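Robotics | Features
14 comments | 200 shares

Mafalda Marinho has spent April teaching an arm in Gorville to pick things up. She steers it by remote control, it remembers, and after 325 tries it may do one without her -- or sulk. 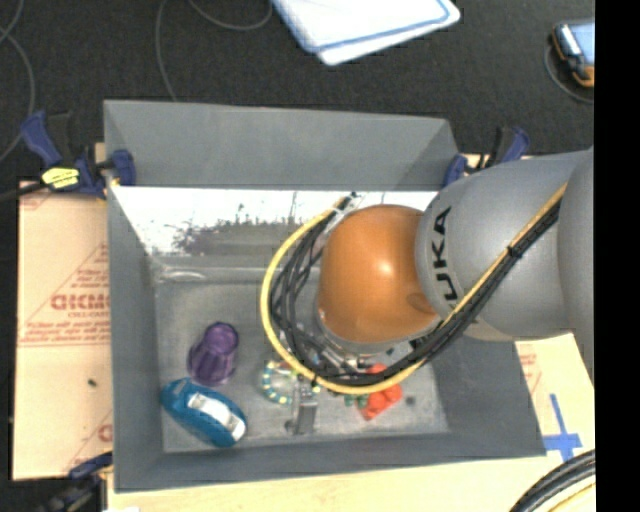 Patience is the real payload. Marinho starts each run with a fresh jumble, and the beaded bracelet beside the gripper finger is her least favorite pupil. "A cup has a plan," she says. "Beads have opinions."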